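**Wostby parts store moves to wheeled shelving**

The spare parts store at Primetley's Wostby depot has changed over to blue steel shelving on castors, replacing fixed racks that had been in place since the building opened. The work was finished in January.

Staff now keep parts in blue and white plastic crates, stacked on the level below the top shelf. The site has bought 300 of them, and 163 are already in use.
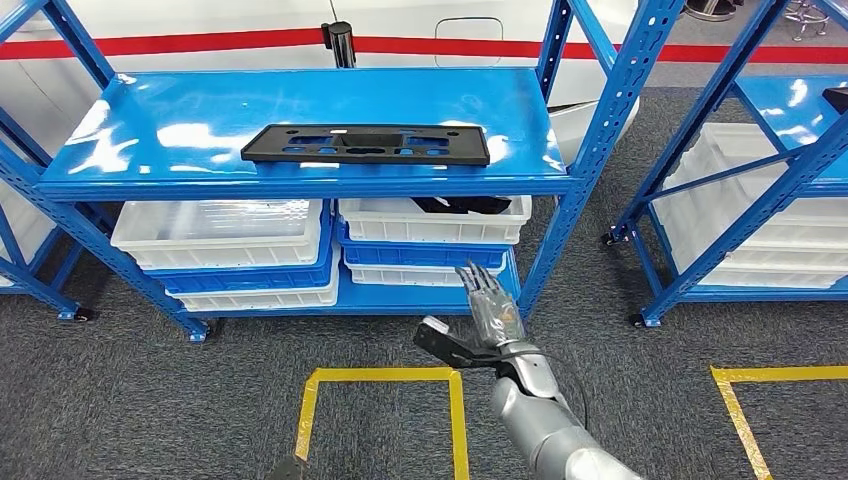
*Blue and white crates stacked three high under the top shelf.*

Stores manager Meenakshi Chauhan said the old racks made it hard to clean the floor or change the layout. "We can shift a unit on our own now," she said. "Before, it meant emptying it and calling in a fitter."

The top shelves are kept for trays and larger black plastic parts that are due out the same day – anything left there after 5 pm goes back into a crate.

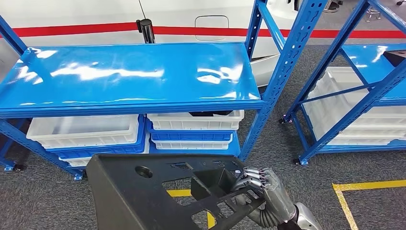

### Second room to follow

A smaller room next door will get the same shelving later in the year. Carla Chamoun, who runs the depot, said 131 product lines would move there from the main store.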